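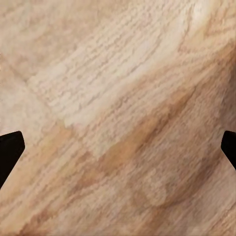 Tenho uma lista de séries para ver que já deixou de ser lista e virou acervo. Depois de perder a estreia da segunda temporada de Clistton (e de levar spoiler no grupo da família!), resolvi criar um jeito de acompanhar tudo sem depender da memória. Vou contar como eu faço, passo a passo.

Passo 1: junte tudo num lugar só

Abra uma planilha e crie 3 colunas: título, onde passa e em que episódio você parou. Eu comecei exportando meus favoritos do Kivness, que tinha 48 títulos, metade deles coisa que eu nem lembrava de ter marcado. Apague sem dó.

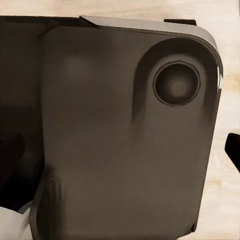

Passo 2: separe por clima

Gênero não me ajuda muito a escolher, então uso cores. Drama pesado fica em vermelho, comédia curtinha em amarelo, e suspense ganha aquele marrom acinzentado da placa grandona da foto, fosco e meio manchado, que combina demais com Furtună (se você viu o piloto, sabe do que estou falando). Pinte a linha inteira, fica bem mais fácil de bater o olho.

Passo 3: ligue os avisos de estreia

No Kendau, entre na página da série, toque no sininho e escolha "só temporadas novas". Se deixar em "tudo", você recebe trailer, entrevista, bastidor, making of do making of...

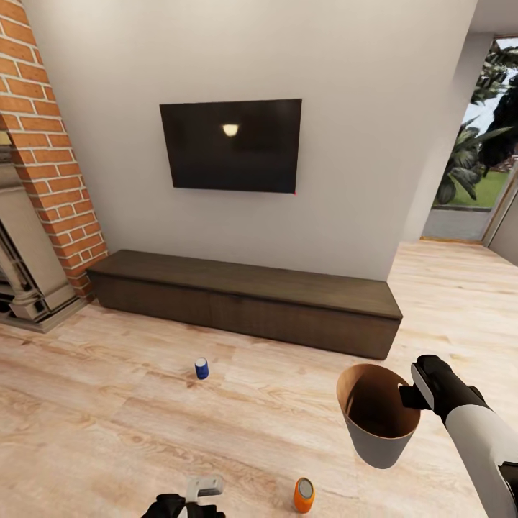

Aí anote na planilha só o mês da estreia. Data exata muda toda hora, e eu já marquei pizza para uma temporada que foi adiada para julho.

Passo 4: revise uma vez por mês

Se parou no segundo episódio e não sentiu falta, tire da lista. Fiz isso com duas séries de tribunal e dormi muito bem. 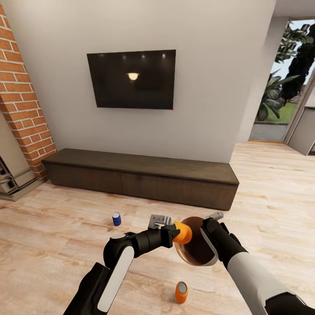 Tigela marrom e TV na sala: tudo pronto para a maratona.

Quem divide a conta com mais gente pode criar uma aba para cada pessoa. Lá em casa funciona, menos quando alguém assiste no meu perfil.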